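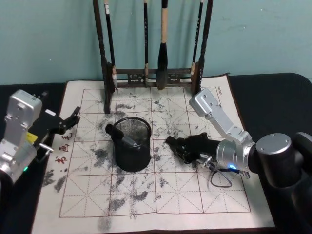 A day out to see robots at work

Every July, the Chaudhary Workshop in Solham opens its doors for a day. Families can walk round, watch the robots and ask the people who work there as many questions as they like. Last year 268 visitors came, and 197 of them were children.

What is a robot?
A robot is a machine that can sense things, follow instructions and move. Some robots have wheels and some have legs. Many are just arms, and arms are what you will mostly see in Solham.

How does a robot arm move?
Your own arm bends at the shoulder, the elbow and the wrist. A robot arm has joints too, with a motor inside each one. A computer tells every motor how far to turn. When several joints turn together, the end of the arm can reach forwards, sideways or down.

At the end of the arm is a gripper. It works a bit like your finger and thumb – it opens, goes round an object and closes.

Why use a calligraphy brush?
Calligraphy is the art of beautiful writing. In China, people have written with brush and ink for a very long time. Learners often practise on squares with red guide lines, which help them put each stroke in the right place.

A brush is hard for a robot to handle. The handle can be thin, so the gripper has to close in just the right spot. The tip is soft and bends when it is pressed. Push down a little more and the line gets thicker. Lift up and it gets thinner. You feel this in your fingers without thinking, but a robot needs sensors or very careful instructions.

Can I touch the robots?
Not while they are switched on. Stay behind the yellow line on the floor, even when an arm is still – it may start again without warning.

Try it at home
Ask a friend to close their eyes and hold a paintbrush over some paper. Tell them how to draw a square, using only words such as "left", "down" and "stop". Then swap places.

Getting there
The workshop is a short walk from Solham station. Buses from Sovstead stop outside.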